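The technician who looks after unit 13 starts with the fingers. She wipes the pads, opens and closes each gripper by hand with the power off, and listens. Only then does she look at the log.

"People want to begin with the software," she said. "I want to know if the thing can pinch."

The unit is a two-armed service robot that Fomar runs in a furnished living room, where it clears a coffee table, empties cups and bottles into a bin and handles trash bags. It works from Thursday through Monday. She has had charge of it for 3183 hours of running time, a figure she keeps on a strip of tape inside the tool cart and corrects with a marker.

We spoke at the bench in the back of the Fomar shop, where a spare gripper sat in a vise. I asked what goes wrong most.

"Pads, then joint play, then the wrist cameras," she said. Pad wear shows up first on thin plastic. A bottle is stiff enough that a worn finger will still hold it. A bag slides out. When the log shows the fingers closing all the way on a bag and the arm coming up with nothing, she changes the pads on that side and doesn't bother with a long diagnosis. The pads are Ogura parts, and she orders them in pairs. "Never one. If you mix an old one and a new one the grip pulls to the side."

Joint play takes longer. She clamps the base and pushes on the tip of each finger with a small gauge. Anything past her limit means the pivot bolts come out, get cleaned and go back in with fresh threadlocker. Two of the bolts are easy to reach. The others need a short key she ground down herself, and she has lost it 3 times.

"I tried doing it with a ball-end key," she said. "You round the socket. Then you have a different afternoon."

The cameras at the wrists get a cloth and a test shot. She parks an arm with the gripper pointing up and looks at what comes back. Ceiling lights are a good check, she said, because a smear on the lens spreads them out into streaks. She also looks at whether the fingers sit in the same spot in the picture as they did last time. If they have moved, either the camera mount has shifted or a finger is bent, and she runs the camera alignment routine in Junum, the control package, before the arm is allowed near the table.

Shiny furniture makes its own trouble. The room has a dark polished table, and the lights come back off the top as bright dots. Early on the robot reached for a reflection. The fix was a change to the exposure setting and a second look from the other wrist before closing. She didn't write that part, but she tests it every time the settings are touched, with a bottle laid on its side.

"A clear bottle on a dark shiny table is about as mean as I can be to it," she said. "So that's the test."

The bin job is hard on the arm that does the holding. The wrist carries the weight off center while the other arm works, and the motor warms up. She watches the temperature trace and has the arm set the bin down between pickups if it climbs. Liners are fitted with the edge folded well over the rim, or the fingers catch the plastic along with the bin.

Cables got a mention too. The arm wiring runs through a sleeve from Grinico, and she checks it at the shoulder where it flexes. She has replaced 2 of them. "You see a shiny stripe on the sleeve before it fails. I change it at the stripe."

I asked if there was anything she would have designed differently. She picked up the gripper from the bench and turned it over. "Bolt heads all facing the same way," she said. "That's it. I can live with the rest."
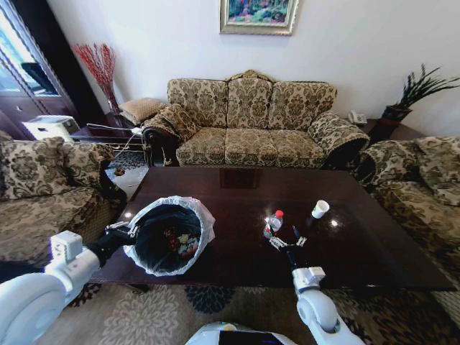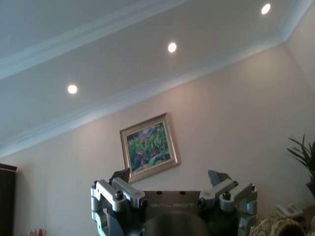
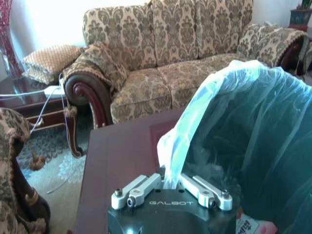 The service robot's grippers in the living room.

FOMAR SHOP, September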